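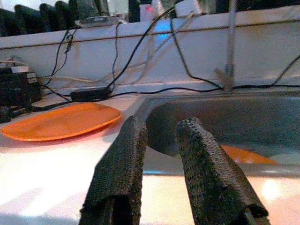
Orange plates and a steel sink: stacking before washing?

Posted by wuvby_kitchens, 10/05/2022

We have a small white worktop with an inset stainless steel sink and no draining board. Plates get put down on the left and go into the bowl from there. The plates are coloured. Two points: should they be stacked while waiting, and does leaning them against the side of the bowl mark the steel?

trnka50
Stack by shape. Flat plates go at the bottom, with a bowl on top. A plate on top of a bowl rocks and will slide off when knocked. Keep the stack 130 mm back from the edge of the worktop.
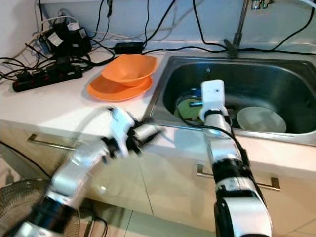 Orange bowl stacked on an orange plate, left of the sink; white and green plates in the basin.

Plastic won't scratch stainless steel. Grit under the rim will, so rinse the bowl first. Water at 50 degrees is hot enough.

Elto
I just put everything in at once. Never had a problem.

dakavow
Leaning is fine for a few plates, but leave a gap between them or the faces stay greasy. I would look at the electrics before the plates. Adapters and a power strip on the same worktop as a sink should be moved well clear of splashes — 30 cm is not enough in my view. Fix the strip to the wall, above worktop height, and clip the cables up.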